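ハンドグリッパーの手入れ記録(パッド交換、ピボットねじの締め直し、開き幅の再設定)

2024年6月27日

手持ちグリッパーの調子がまた悪くなったので、一通り手を入れた。前回やったときにメモを残しておらず、締め具合や順番をほとんど忘れていた。次の自分のために書いておく。

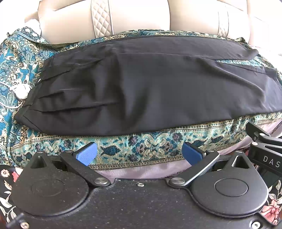

症状は三つあった。閉じるときに左の指がわずかに遅れる。薄い布をつまむと、布がパッドの上で滑って先端のほうへ逃げる。それと、全開にして手を離しても、指が開ききる少し手前で止まることがある。

どれも作業できないほどではない。ただ、このグリッパーは人が手で持って動かし、そのときの指の開き具合を記録に使っている。Temba(うちで続けている布物の片付けの記録。以下テンバ)では、開き幅の値がそのままデータになる。開ききっていないのに手元では開いたつもりでいると、後で値を見たときに、物を放したのか軽く挟んだままなのか区別がつかない。先週分を見直していたムウェンデ・カリウキさんから「全開の値がそろっていない」と連絡が来て、ようやく腰を上げた。

使った道具。

六角レンチ一式(短いほうが使いやすい)
精密ドライバー
トルクドライバー(借り物)
柔らかい刷毛、化粧用の小さいもの
手動のブロワー
無水エタノールと綿棒
不織布のワイパー
中強度のねじ止め剤
プラスチック用の薄いグリス
隙間ゲージ
紙コップ二つ(ねじ入れ)

エアダスターは使わない。以前これで吹いたら、外側の埃がカバーの合わせ目から中に入ったらしく、翌日から動きが渋くなった。手動のブロワーで外へ向けて払うほうがいい。

■ 電源と記録を止める

最初に記録側のソフトを終了し、ケーブルを抜く。当たり前の手順だが、前々回は記録を走らせたまま指を外してしまい、開き幅がでたらめな値のファイルが残った。消すだけで済むとはいえ、ファイル名が連番なので欠番ができる。欠番があると必ず誰かに聞かれる。

ケーブルを抜いたら、抜く前の全開値と全閉値を紙に書く。画面のどこかに残っているだろうと思っていると、再起動したときに消える。今回は全開が800、全閉が3だった。単位はソフトの内部値で、ミリではない。全開の値は本来もう少し上まで行くはずで、ここからも開ききっていないことがわかる。

■ 外側の掃除

黒いざらついた表面は埃が目立つ。布物ばかり触っているので、繊維くずがとにかくつく。特に指の付け根と、ねじの頭の溝。

刷毛で上から下へ払い、ブロワーで飛ばし、残ったところだけ不織布で拭く。先に濡れたもので拭くと、繊維が樹脂の目に入り込んで取れなくなる。表面の埃自体は動きに関係しないので、見た目だけの話ではある。ただ、汚れたまま分解すると必ず中に落ちる。ここは時間をかけた。

ねじ頭の溝に詰まった綿ぼこりは、爪楊枝の先を少しつぶしたもので掻き出した。金属の針でやると溝の角を傷める。

■ パッドを見る

次に指先の青いゴムのパッド。エタノールを少しつけた綿棒で表面を拭くと、綿棒が灰色になった。三回替えてもまだ色がつく。

パッドが滑る原因は大きく二つあると思っている。ひとつは皮脂や柔軟剤のような薄い膜で、これは拭けば戻る。もうひとつはゴムそのものの硬化で、こちらは拭いても戻らない。見分け方は単純で、拭いて乾かしたあと、コピー用紙を一枚挟んで引いてみる。抵抗なく抜けるなら硬化している。

右は拭いただけで戻った。左は戻らなかった。爪を立てると右は跡がゆっくり消えるのに、左は跡がつきにくい。左だけ先に硬くなる理由はわからない。自分の持ち方の癖で左を当てがちなのかもしれない。

片方だけ替えるか迷ったが、両方替えた。硬さの違うパッドで挟むと布が柔らかい側に食い込み、放すときに片方へついていく。開いたのに布が離れない、という失敗がたまにあって、今まで静電気のせいにしていた。

交換用のパッドは手元に残っていた袋のものを使った。袋にはPlisineと手書きしてあり、これはうちでの呼び名で、注文するときは図面の番号で頼む。電話で「プリジンのパッド」と言っても通じないので注意(一度やった)。

古いパッドは端から少しずつめくる。一気に引くと接着面のゴムが指に残る。残ったら、エタノールを含ませたワイパーを当ててしばらく待ち、プラスチックのヘラでこする。カッターの刃は使わない。指の接着面に筋が入ると、次のパッドがその筋から浮いてくる。

貼るときは、指先側を合わせてから根元へ向けて押さえていく。逆にすると先端で位置がずれ、左右のパッドの先がそろわない。先がそろわないと、薄いものを拾うときに片方の角だけが机に当たる。押さえたあと、古いTシャツの切れ端を挟んで軽く閉じ、輪ゴムで止めて一晩置いた。強く閉じる必要はない。

■ ピボットねじ

翌朝、指の付け根の丸い銀色のねじ二本に手をつけた。左の指の遅れは、たぶんこれだろうと見当はつけていた。

指を持って上下に揺すると、右はがたがない。左はわずかにある。レンチを当ててみると、左は力をかけずに少し回った。緩んでいる。

ここで締めれば終わりと思うかもしれないが、前回それで失敗した。ただ締めると今度は重くなりすぎ、閉じるときは人の力で動くからわからないのに、戻るときに途中で止まる。開ききらない症状は、もともと自分の締めすぎが原因だったのかもしれない。右のねじを少し緩めてみたら、戻りが明らかに軽くなった。つまり左は緩く、右はきつかった。

手順はこうした。

一、左のねじを抜き、ねじ山と座面を拭く。古いねじ止め剤の白い粉が出るので、歯ブラシで落とす。
二、ワッシャーの向きを確認する。片面だけ角が丸い。丸いほうが指側。
三、指の軸穴を綿棒で拭き、グリスを爪の先ほど塗る。余りは必ず拭き取る。
四、ねじ山の先だけにねじ止め剤を一滴。座面につけない。
五、指を手で開閉しながら締め、引っかかりを感じたところで止める。
六、そこからわずかに戻す。
七、右も同じにする。

五と六の加減が難しい。ファビアン・フライさんがトルクドライバーを貸してくれたので、それで決めるつもりでいたのだが、使ってみると、この程度の軽い締め付けでは手の感触のほうが確かだった。結局、指を水平にして持ち、自重でゆっくり下がるところを目安にした。左右を同じ速さで下がるように合わせる。すとんと落ちるなら緩いし、途中で止まるならきつい。

ねじ止め剤は、グリスと混ざると固まらない。三と四の順番を逆にして、グリスのついた手でねじを持ったことがあり、そのときは二日で緩んだ。今回はグリスのあとで手袋を替えた。

間にある小さいねじには触っていない。前に一度、緩んでいるか確かめるつもりで回したら左右の指の中心がずれ、戻すのに半日かかった。緩んでいないものは回さない。

■ 左右の大きいカバー

開けるかどうか迷って、開けなかった。

指を手で動かして音を聞き、ざらつきがなければ開けないことにしている。開けるたびに樹脂のねじ穴が少しずつ痩せる。今回はピボットを調整した時点で音が消えた。ドゥーガル・ゲデスさんは毎回開けて中まで拭く派で、それはそれで正しいと思う。彼の一台は確かに静かだ。ただ彼のは、ねじ穴を一箇所、金属のインサートに打ち替えてある。

開けるなら、ねじの長さが場所で違うので、抜いた順に紙へ刺しておくこと。長いねじを短い穴に入れると裏へ突き抜ける。

■ ブラケット

横のブラケットは、手で揺すってがたがなければよし、としていたのを今回から変えた。揺するのに加えて、留め具とブラケットの境目に白いペンで線を引き、線がずれていないかを見る。

引いてみて思ったが、最初からやっておけばよかった。ブラケットが少しでも傾くと指先の見え方が変わり、それまでの記録と合わなくなる。揺すってわかるほど緩んだときには、もうかなりの本数を録り終えている。線なら始める前に目で見て済む。

ペンは油性の細字。修正液は乾くと欠けて落ちるのでやめた。

■ 開き幅の再設定

全部組み終えてから、ケーブルをつないで開き幅を取り直す。

ソフトの較正画面で、全開にして三つ数え、全閉にして三つ数える。これを三往復。途中で握り方を変えない。画面では一往復で先へ進めるが、一回目は値が落ち着かないことが多いので、自分は必ず最後の往復の値を使う。

全閉のとき、力いっぱい握ってはいけない。パッドがつぶれて値が下がり、それを「閉じた」と覚えさせてしまうと、普通に閉じたときにいつも少し開いていることになる。パッドを新しくした直後は特に影響が大きい。パッド同士が触れて、挟んだ紙が落ちない程度。これで登録する。

そのあと隙間ゲージを挟んで値を読む。薄いほうから順に挟み、値が素直に増えていけばいい。途中で増えないところがあれば、指がどこかで引っかかっている。今回は一箇所だけ増え方が小さく、貼ったパッドの根元側がほんの少し浮いていた。押さえ直して解決。

■ 布で試す

値がそろっても、実際に布を触ると違うことがある。決まったもので試すようにしている。

綿の薄いハンカチを平らに置き、端をつまんで持ち上げる。
しわの多い化繊のズボンの、縫い目のあるところをつまんで引く。
毛足のあるものをつまみ、放したときにパッドへ繊維がどれだけ残るかを見る。
細いコードを一本だけ拾う。

コードが一番難しい。イヤホンのような細い線は、パッドの先がそろっていないと片側に転がって逃げる。今回は先をそろえて貼ったつもりだったが、最初は三度続けて逃げた。よく見ると、パッドではなく自分の当てる角度が寝すぎていた。手首を少し立てたら拾えた。機械のせいにする前に持ち方を見ろ、と前のメモに書いておくべきだった(前のメモはない)。

ハンカチは問題なし。ズボンは、縫い目をまたいで挟むと段差で片側が浮くが、これは前からそうで、直しようがない。毛足のあるものは新品のパッドだとよく繊維を拾う。数日使うと落ち着くはずだ。

柄の細かい布の上に黒い服が重なっていると、手元ではどこが端なのか見分けにくいことがある。手入れとは別の話だが、つまみ損ねたときにグリッパーの不調と思い込みやすいので書いておく。

■ 交換の間隔

これまではパッドを「滑ると思ったら」替えていた。それだと、滑り始めてから気づくまでの記録が全部あやしくなる。ムワナイシャ・ミンジャさんが開閉の回数を記録から拾えるようにしてくれたので、次からは3,000回で紙を引く試験をして、抜けるようなら替えることにした。この数字に大した根拠はない。今回の左のパッドがいつから滑っていたのかわからないので、早めに見る、というだけだ。

ピボットは毎朝、指を水平にして下がり方を見る。ねじには触らない。

掃除は使い終わったあとに刷毛だけ。使い始めにやると、前の日の繊維が湿気で張りついている。梅雨の時期は特にひどい。

■ 残っていること

ケーブルの根元の被覆が少し白くなっている。今のところ信号は途切れない。曲がりがきついのだと思うので、逃がす向きを変えたい。ブラケットに沿わせるか、手首側に回すか。手首側だと握るときに邪魔になる。

交換用のパッドは、今回使った袋で最後だった。注文はしたが、届くのは8月になるらしい。それまで左が持つように、当てる側をときどき意識して変えてみる。

調整後の全開値はムウェンデさんに送った。先週分の記録は、全開の値を揃えて補正できるものだけ使い、あとは録り直しになる。対象のリストは共有フォルダの「手入れ前」に入れてある。

追記:グリスの銘柄を聞かれたが、缶のラベルが剥がれていてわからない。プラスチックに使えると書いてあったことだけ覚えている。買い直したらここに書く。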